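House rules for folding laundry with the grippers

I've been recording folding episodes with the hand-held grippers since October, mostly in bedrooms, and I finally wrote down the rules I work by. Liis Stankevičius asked for them twice and I kept sending her half a page of notes. This is the full list, more or less, as it stands now.

The first one is about the start. Both grippers are open and above the bed before the recording begins, and the garment is already down. No reaching in with a bare hand once it's running. If a sleeve is tucked under and you notice late, stop, discard the episode and set up again. I used to fix it quickly and keep going, and Margus Lapiņa at Drostmont threw out 38 of my episodes in one afternoon for exactly that. He was right to.

Second, don't smooth the sheet. The old Lakatos guide told us to pull the bedding tight before every take, and we did that for months. The policy we trained on it was fine on a tight sheet and useless on a slept-in one. Now the bed stays how it is. The same goes for whatever is in the background, within reason. Clothes at the far end of the bed can stay. Mail, family photos and screens get moved or covered before you start, and that rule has no exceptions.

Third, come in with the fingers on either side of the fabric and the pads facing each other, then close. Don't scoop. Scooping works on a towel and teaches a bad habit for everything else.
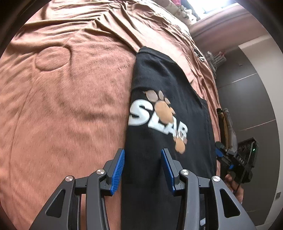 Black T-shirt on the brown sheet, one finger pad on each side.

Fourth, vary the clothes. Dark shirts, light shirts, big prints, no prints. My first batch was 152 episodes and far too many of them used the same white undershirt. Musden's written standard asks for a new garment every 8 episodes, and I've come around to it, although it means a lot of getting up and down.

Fifth, both hands stay in the task. If one gripper has nothing to do, hold it still near the work. Don't rest it on the mattress and don't let it wander off to the side. Check the cables and straps before each set too — a cable that snags halfway through a fold costs more time than the check does.

Last, keep the failures, but label them. A dropped shirt that you pick up again and finish is a good episode. A dropped shirt where you give up gets the fail tag and a few words on why. Kiltix has a field for this in the upload form and hardly anyone fills it in. My folder is at 1564 episodes now and the early ones have no notes at all, so I can't tell you what went wrong in most of them.

Still undecided on socks. Liis wants them in pairs from the start, I want them loose. I'll update this when we settle it.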